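SPEAKER NOTES: "The Styled Table and Other Things I Don't Believe In"
Home staging evening, Grallthorpe
9 Sep 2020
Slot: 15 minutes plus questions. Slides are mostly pictures. Don't read them out.

OPENING

Say hello, thank Birgit for the slot. She asked for something practical on small objects: what to put on a table in a room you want to rent or sell. Tell them up front that I have been doing this work for a long time and I trust very little of the advice I was given at the start, including some I have passed on to clients.

Ask for hands: who has bought a vase for a listing? Who used it again? Wait. Let them look at each other.

THE RULE OF THREE

Everybody has heard it. Group your objects in threes, vary the heights, one of them should be something that grew. I got it from a Florora workshop in June and it was taught as if it had come down a mountain. The handout had a triangle drawn over a coffee table.

My problem with it: I have never seen anyone test it. I asked Ruba Awad, who taught the session, where it came from. She said painters. Which painters? She laughed and said she would get back to me. (She is a good sport. She may be in the room. Look for her.)

I don't say three is wrong. Three is fine. I've also seen two look fine, and I've seen a single bowl do the job in an apartment where the light was good. If the light is bad, you can arrange triangles until supper.

Pause here for the Brirunau story if time is on our side. Short version: long dining table, client had been told to dress it. There was a runner, candlesticks, a tray, fake lemons, a stack of books with the spines turned in. Silvana Rangel came to see the place with her tape measure and had to ask where she could put down her bag. That was her only question about the table. The owner thought it had gone well.

WHAT PEOPLE SPEND

Click to the receipt slide.

746 dollars. One living room, small objects only, no furniture and no lamps. Read the figure and then stop talking.

Same client, second room, after I nagged: 306. Still silly. Most of it was a mirror tray and a box of dried stems. I have nothing against dried stems. I do have something against paying that much for them because a catalog called them "heritage."

Someone will ask whether the place went faster. I don't know. It went. The one down the hall went as well, with a fruit bowl and a phone charger on the table. Two apartments prove nothing either way, and I would ask you to remember that the next time a stager shows you two apartments.

My own cap is 200 for a whole home. If it costs more than that I want to hear why, in plain words, with no use of the word "story."

THE TISSUE BOX QUESTION

This is the part Samira Saliba told me to cut. I'm keeping it.

Do useful things belong on a dressed table? The old line is no. Hide the tissues, hide the remote, hide anything a nose or a hand might need. Then the covers came along, and now you can buy a box to put the box in. Paulauskas has a whole page of them. I was ready to be rude about this. A cover costs more than years of tissues and the corners catch dust.

But I have gone soft on it, a little. A visitor with a runny nose will look for a tissue, and a cover at least means you can leave them out without a supermarket carton shouting from every photo. Woven ones hide finger marks. The shiny ones show every touch. If you must own one, buy one you would keep after the sale.

Things to check before you pay, from my own mistakes:

Does the lid come off with one hand? Mine didn't.
Does the slot snag? Run a finger along the edge in the store.
Does your brand of tissues fit inside? Take a measurement with you. Covers are made to the size of somebody's tissues, seldom mine.
Would it look odd empty? At some point it will be.

PINK

Quick aside, one minute at most. Kamlesh Saxena believes in one pale pink thing per room. He says it warms up white furniture. I say white furniture is white and people can cope. We have argued about this in two cars and a stairwell. I will admit pale pink does less harm than orange. Don't tell him.

TABLE SLIDES

Two clicks, leave the second one up while I talk. 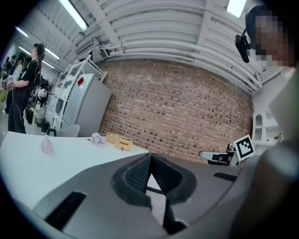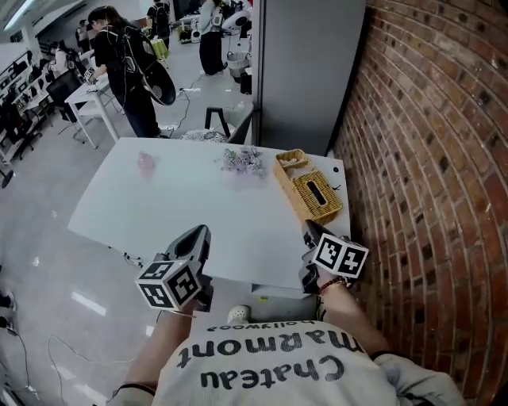

My trouble with small pieces on a white table is that they get lost, and then the client goes out and buys more. I would try moving them first. Push things together, pull them apart, walk to the doorway and look from where a visitor comes in. Do it before you open a shopping page. Point at the lavender dried flowers in the second slide: lying flat on the white top, pale on pale. Would you notice them from a doorway? I have my doubts. The wicker tissue box is another matter, because golden tan on white does carry, and the red brick beside it helps with that. So if somebody tells me the flowers are the feature and the box is the thing to hide, I'd like them to walk to the door and say it again. As for the pink, I leave that to Kamlesh.

Ask the room: which one would you take away? Take a few answers. Don't correct anybody. If there is a fight about the flowers, let it run for a bit, it is usually the best part of the evening.

DRIED FLOWERS, WHILE WE'RE ON THEM

Points to make if they haven't come up:

They shed. Carry a hand brush.
Scent. Sellers love lavender and some visitors get a headache from it. Ask before you fill a small bathroom with it.
Old ones look old. There is a belief that dried means forever. Keep them out of strong sun and look at them with a hard eye every so often.
A vase is one way to show them. Lying down is another, and I'm not convinced by it, but I haven't tried it in enough rooms to be stubborn.

CLOSING

Go back to the receipt slide. Ask what they would have spent it on. Last time a man said "a plumber" and got a round of applause.

Questions. If nobody starts, ask Birgit about the fake lemons. She has a box of them in her car and will bring them in if asked.

Leave the sign-up sheet by the door. Collect the clicker, it belongs to the hall.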